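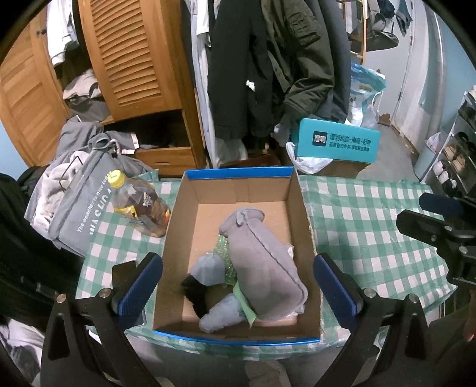

## 4. Setting up the alumni register

Do this after section 3 (user accounts), before any reunion mailings. Set aside an afternoon. Staff logins only, no student helpers on this part.

You need:

- the old card index from the Serano house, scanned or on paper
- the Lukoševičius spreadsheet (latest copy, the one with 1412 rows)
- an admin login for Vandusau
- the signed consent forms, whatever has come back so far

### 4.1 Import the list

1. Log in to Vandusau. Go to **People > Import**.
2. Choose "Former residents". Not "Families", that one creates a household for every row and there's no bulk undo.
3. Upload the spreadsheet. Save as CSV first.
4. Match the columns. Last name, first name, name at time of stay, year in, year out. Leave "Reason for placement" **unmatched**.
5. Click Preview. Check the first page and the last page. Dates should be year only.
6. Click Import. Wait. Don't refresh the page, it starts the import over and you get doubles.

**Caution:** Placement reasons, court papers and medical notes never go in the register. If you find them in a column, delete the column in your copy and tell the records office the same day.

### 4.2 Clean up names

1. Open **Tools > Possible duplicates**. The first run showed 275 pairs.
2. Go through them one by one. Brothers and sisters often share a last name, a cottage and a leaving year. Not duplicates.
3. Married names go in "Current name". Keep the old name where it is, people search for each other by it.
4. Not sure? Click Skip. Skipped pairs come back next time.

Note: nicknames go in the Nickname box, no quote marks. The search chokes on quote marks.

### 4.3 Contact permission

Three settings for each person:

- **Open** – other alumni can see email and town
- **Office only** – we can write to them, no one else sees anything
- **No contact** – record kept, no mail of any kind

1. Everyone starts on No contact after import. Leave it like that.
2. Change a record only with a signed form or an email from the person. A phone call isn't enough.
3. Scan the form, attach it to the record, put the paper in the Gasov binder.
4. Passed away: tick "Deceased", set to No contact. Check teh family link before you save, the condolence letter goes out by itself. 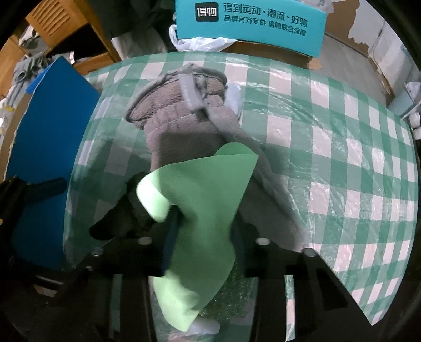
Kyu-ri Seo asks what to do when a former resident writes in wanting a brother's address and the brother is on Office only. Could the office just pass it along if they're clearly family?

No. Use a forwarding letter:

1. Ask the person to send us a letter in an unsealed envelope with the name on it, no address.
2. Read for enclosures only. Cash goes back.
3. Address it from the register, seal it, mail it from the office.
4. Log it under **Contacts > Forwarded**. Don't say to either side whether it arrived or wether the other one is in the register at all.

Same rule for cottage parents and former staff.

### 4.4 Test mailing

1. Make a list called "Test" with 2 staff addresses on it.
2. Send the reunion notice to Test. Check the reply address, check the unsubscribe link.
3. Filter the real list by Open and Office only. No contact must show zero. If it doesn't, stop and go back to 4.3.
4. Send. Bounces show up under **Mail > Returned** the next morning.

Backups: see section 5. Last changed 12 Sep 2018.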